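Jailson Nogueira
January 3, 2022

OK new year, new thread. I am rebuilding old desktops again and I could not be happier!! Going to post as I go, mute me if you need to.

First one up is what I've been calling Gidlow, an old office workstation. I paid 50 for it, and Wagner Lins thinks I overpaid. Wagner Lins is wrong.

What I love about these office machines is the inside of the case. Real sheet metal, rails you can grab, screws you can get a normal screwdriver onto. I opened my first one in August and have been hooked ever since.

Big moment of any build for me is still the processor. Memory slots bare, socket open, load plate up, levers out of the way, and that little square chip hovering over all those tiny contacts. I hold my breath every single time.
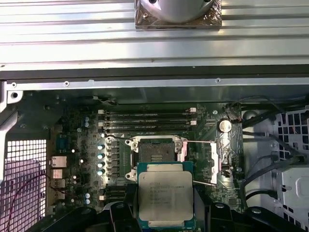
If you've never done one: find the corner mark on the chip, match it to the corner mark on the socket, lower it straight down and let go. No pushing. The lever does the pushing, and yes it feels like too much force, and yes it makes a horrible crunchy noise. Mine have all been fine (so far).

Somebody asked about paste. Small blob in the middle, put the cooler on, done. I've read the 24-page forum fights on this and I still do a small blob.

Also asked: coin cell. I swap them on every old board. They cost next to nothing and then the clock stops thinking it's the year the thing was built.

Memory plan is 2 sticks to start. Goltton, the little parts shop by me, has a bin of used ones and lets you dig through it. I could spend a whole afternoon in that bin - I have spent a whole afternoon in that bin.

Now cables. I know people hate this part but I really like it?? There's something so satisfying about following one black cable from the drive cage down to the board and working out where it wants to live.

My one rule is everything gets routed before anything gets tied. I used to zip tie as I went and then cut half of them off again. Velcro straps now. Way friendlier.
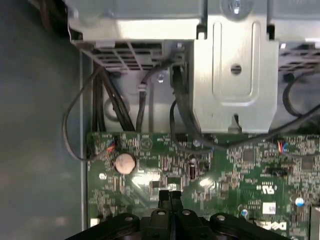

Drive cage end of Gidlow, cables and all.

Wagner says to just stuff the slack behind the cage and close the lid. Wagner also has a machine named Lacerda that sounds like a hair dryer, so.

Next on the list is a fan for the back. Leltness has one in the size I need and the reviews are good, but I want to measure the screw holes one more time before I order.

Oh and to the person who asked what it's for: my niece's homework, mostly, and a folder of family photos, 4000 of them, that has been living on a laptop with a dying hinge. It doesn't need to be fast. It needs to turn on.

More tomorrow if the fan thing gets sorted. Send me pictures of your cables, I mean it, messy ones too!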